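About us / Our story
6 min read

Drurstead Toy Library – who we are

Started with one cupboard. The cupboard was in the back of the old scout hall in Brovton and it had a door that wouldn't shut, so for the first few months the first thing any kid learned was how to get into it. Fair enough. That's sort of the idea.

We lend toys. Puzzles, ride-ons, dress-ups, train sets, board games, baby gyms, a few big outdoor things you need a ute to take home. You join, you borrow, you bring it back, you get something else. Same as a book library but louder.

There's 699 items on the shelves as of the last stocktake, which took two sessions and a lot of tea. Not all of them are toys exactly. We have a popcorn maker and a set of party tables, and they go out more than anything else in August for some reason. Lots of winter birthdays round here.

How it works

Membership runs for a year from the day you join. Covers the whole household, grandparents too if they do the pick ups. You can have 6 things out at a time, plus one puzzle. Loans are three weeks. You can renew once by phone or at the desk as long as there's no hold on it.

We're open two mornings a week and one late afternoon for people who work. Hours are on the front door and on the Contact page. Please check the page before driving in from out of town, we do close for school hols and the hall gets used for voting.

New members get a short walk round. Where things live, how the bags work, what the coloured tags mean (green is under three, yellow is three to five, red is everyone older). Then you borrow something the same day, no waiting period.

Cleaning – same as always, bring it back clean and dry and counted. We check every piece in at the desk. If something's gone missing tell us, we'd much rather know. There's a jar of spare dice, pegs and marbles and nine times out of ten it's in there.

What we're on about

Kids go off things fast. Every parent knows this. The big plastic garage is the best thing in the world for eleven days and then it's a place to put washing. We figured a town this size could share the garage.

It's also about money, no point pretending otherwise. Good toys cost a lot. Wooden blocks that'll last twenty years cost a lot. A family with one wage shouldn't miss out, so we've kept the fee low and there's a free spot for anyone holding a concession card. Ask at the desk, you don't have to explain.

And landfill. We repair what we can. Wheels, battery doors, doll arms. Sewing too. What we can't fix gets stripped for parts and the rest goes to the Zou Street recycling shed.

Play at home

People ask us what to get for little ones and the answer's often nothing. A ball, a lid, something to put them in. Toddlers will fill and empty a container all morning if you let them. We run a short talk on this every term, free, bring the baby.
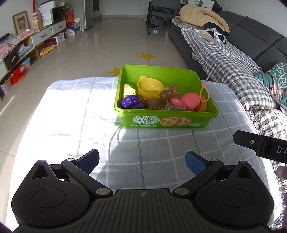
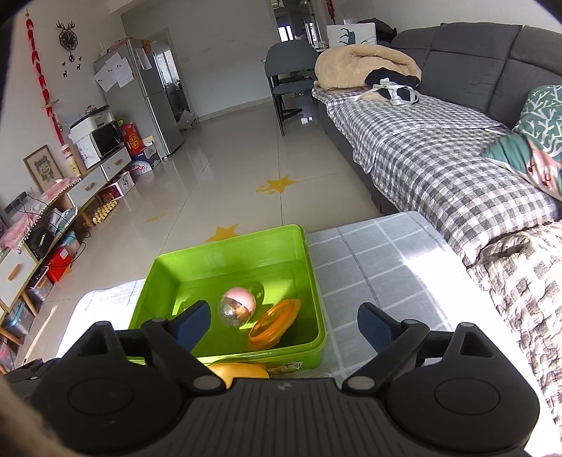

Green containers and a checked mat or cloth, at home.

The Bendumard room

In our second year we got the use of the side room, now called the Bendumard room after the timber yard that gave us the shelving. Used to be full of stacking chairs. It's now the baby and toddler area, with a carpet square, a low gate and a heater that actualy works.

Playgroup meets in there once a week in term time. Songs, fruit, a bit of a mess. You don't have to be a toy library member to come along but most people end up joining. Bring a hat if it's warm as we go out to the yard after.

The main hall is still where the bulk of it lives. Puzzles along the left wall in flat bags. Games by age. Dress ups on the rail – please hang them back up, they crease something shocking. Ride-ons are parked out the back under the awning and the key's at the desk.

Special needs and therapy items

We have a separate shelf of sensory and fine motor toys, chosen with help from families who use them. Weighted lap pads, chunky grips, switch toys, light-up things. Longer loans on these, 7 weeks instead of three. No referral needed. If you're after something we don't have, put it in the request book, we look at it before every order.

How we're funded

Memberships pay for about the half of it. The rest is the sausage sizzle, the twice yearly sale of retired stock and small grants when we get them. We don't sell your details and we don't take advertising. Donations of good used toys are welcome in complete condition – no soft toys please, no car seats, no cots, nothing with a missing battery cover.

Helping out

Members can do a desk shift each term for a cheaper fee. It's two hours. You'll be shown the computer. Kids can come with you, most do.

We also need people handy with a screwdriver. And someone who can make a new set of toy bags, the mesh ones are wearing through at the drawstrings again.

Other branches

There are 19 towns on our borrowing list now and some of those families drive a fair way, so we take a van load out to the smaller halls once a month. Order by phone beforehand and we'll pack it for you. Returns can go back on the van as well. Timetable is pinned up inside the Brovton hall, and we can post you a copy.

Page last updated Aug 13, 2020. Ring first if you're unsure about hours, leave a message if we're not there.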